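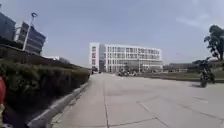

Who has right of way when one of our robots meets someone on a path?

The person does, every time, and so does anyone on a bike, a scooter or a motorbike. Our robots slow down, keep to one side and stop if there isn't room to pass. That's the first rule in our handbook and the one we'd keep if we had to throw out all the others.

Hello, we're Girkis. I started the firm with an old friend from college, and there are 22 of us now, split between a workshop in Stockdale and a smaller office that used to sell carpets (we still find the odd sample behind the radiators). We look after outdoor robots on business parks and campuses, and we write the rules they work to. I love the machines, I really do, but the rules are what people ring us up for.

Our handbook is called Tornach. It began as two sheets of paper taped to a door and it has grown a bit! The latest edition came out on August 29, 2018, and it covers speed near people, crossing roads, passing parked cars, what to do at kerbs, and who gets the phone call when a robot stops and won't budge. We've tried to keep the wording plain. If a new starter has to read a rule twice, I rewrite it.

A few things we stick to on every site. Someone from our team walks the route before a robot goes anywhere near it, and walks it again at a busier time of day. We write down every place where paving meets a road, and a robot has to stop at each one and wait for a person to say go. Low sun gets a page to itself, as glare can upset a camera just as it does a driver. Every unplanned stop goes in the log, even the dull ones – we've got 647 of them written up so far, and I've read the lot, usually with a biscuit.
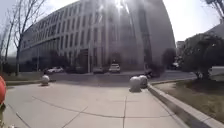 Gredano wrote to us in January to say that stopping at every road edge was too cautious, and that a quiet service road with a few parked cars shouldn't need a person's say-so each time. Fair point, and we did talk it over for a good long while. We've kept the rule, though. A parked car can pull out, and a quiet road is just where people stop looking. What we did change was the wait, so that the person in charge can now give the go-ahead from further back, as long as they've a clear view both ways.

We like being argued with, so please do write in. Site managers can have a copy of the handbook for nothing, and we run a training day for groups of 4 or more at the Stockdale workshop. Lunch is included and the parking is terrible, so come by train if you can.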